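Plikus build thread, week two of me doubting it. 12 January 2024
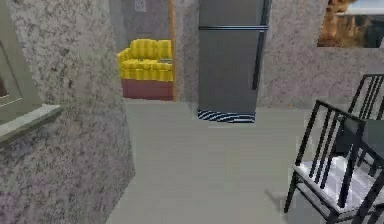 The route planner is the part of this robot I trust least. In the sim it's supposed to get from the kitchen to the sofa and stop. Easy run, you'd think, with all that bare gray floor between the fridge and the doorway. Then look at the chairs. Thin black legs, thin black bars up the back — my cheap depth sensor is going to see half of that on a good day.

The sim sees every leg perfectly, of course. So every run passes. I don't learn much from that.

Somebody at the Bereck shop told me to do 300 sim runs before I touch hardware. Fine. I'd take 15 runs on my real kitchen floor over all of them.

Also the floor in there is one smooth sheet. Mine has a lip at the doorway that already stopped the Ouellet base cold. 2 wheels up, 2 wheels spinning.

And no, I'm not buying the Flunditz sensor kit. I read the page. It says "works in any home" and never mentions chairs.

Next up: adding noise to the fake sensor until the planner starts failing. If it still passes everything I'll assume I wired the noise wrong.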